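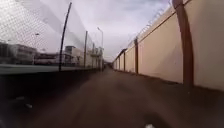 Format licensing in children's television is usually studied through the contract, and the making of local episodes has had far less attention. This section follows one title, the preschool series Zestix, from its sale by the producer Cendmont to its remake by Fovico. The original opens each episode with a walk to nursery. A location such as the narrow path in Figure 1, with a high chain-link fence on one side and a tall cream-coloured wall on the other, leaves little room for a puppet and its handler side by side, and the format guide is silent on such matters. The local team therefore wrote its own rules for outdoor shooting.

Figure 1. Street and yard settings.

4.1 Material

The corpus holds 298 scenes from 40 episodes, together with 2,653 lines of dialogue in both languages. Scenes were coded by setting, speaker and degree of change from the source script.

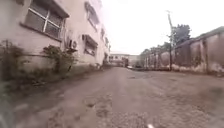

4.2 Changes to dialogue

Songs were changed most and greetings least. Jokes that turned on a rhyme were dropped or moved to another character – a choice the format guide allows but does not encourage. Where a scene had a narrator, the new script tended to give the narrator's lines to a child.

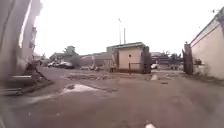

Section author: Lærke Hviid
Hafþórsson Centre for Screen Studies

Approval was the slowest stage. Each script went to Cendmont in outline and again in full, and notes were returned in English only. Writers at Fovico described the second round as a check on tone. Few of the notes dealt with plot – most asked for shorter lines or a calmer ending.

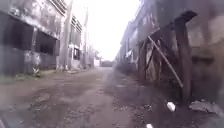

4.3 Limits of the study

The coding was done by one reader, and the February scripts were available only in draft. Contracts were not open to us, so nothing is said here on fees or the division of rights.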